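Mavley Robotics Club Heads Into Its Last Month With Two Arms and a Lot of Opinions

I stopped by the Mavley after-school robotics club on Friday meaning to stay ten minutes, and I was still there when they locked up. If you haven't been following along, these are the high schoolers working toward the Gurkdale Handoff Challenge in May, and this year they have thirteen members, which is a record for them (last year they couldn't fill a van).

The challenge sounds easy until you try it. A two-armed robot has to pick up an object with one hand, pass it to the other and set it down, and it gets scored on every clean pass. Drop it and the run is over. Teams don't get their object list until the morning of the event, so everybody practices on whatever they can find at home.

Nhung Mạch is running the software side this year and she showed me the practice log, a giant spreadsheet with more color coding than my taxes. They want 2,000 practice passes in there before they leave for Gurkdale. As of Friday they had just gone over 1,000, and there was cake! Their best streak without a drop is 77, set by Fuad Tufa's group on a day when Fuad says he was mostly eating chips and trying not to breathe on anything.

The kids rotate through driving, logging and resetting the table. Driving is the job everybody wants, and there was a pretty heated talk about whose turn it was that I stayed well out of. I did get to try it myself for a few minutes. I was terrible. My left hand kept wandering off while I was watching my right, and Khoa Cù very politely took the controls back.

Thin things are the hard part right now. Soft stuff forgives you a little if you squeeze in the wrong spot, but a stick has to meet both grippers at the right height and angle, and one side has to let go at the right moment.
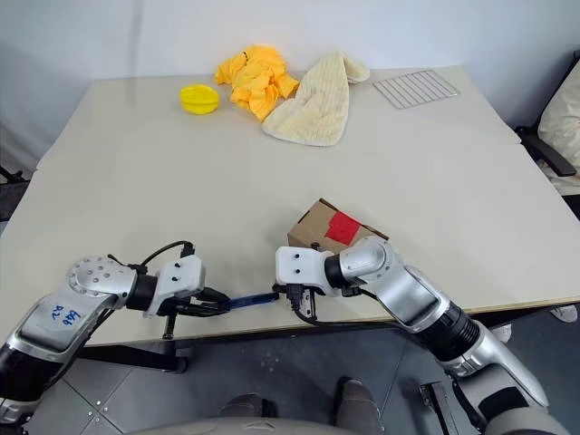

Dace Dzene thinks the club should quit chasing the big practice number and spend the rest of the season on slow passes with skinny objects, which is where she figures most teams will lose their points. Nhung isn't sold on that, so they've agreed to split the sessions down the middle for two weeks and compare the logs.

The club still needs rides to Gurkdale and a second folding table. If you can help with either one, catch Trinh Châu at the Mavley front desk any day after 3:30. And bring snacks, they go fast.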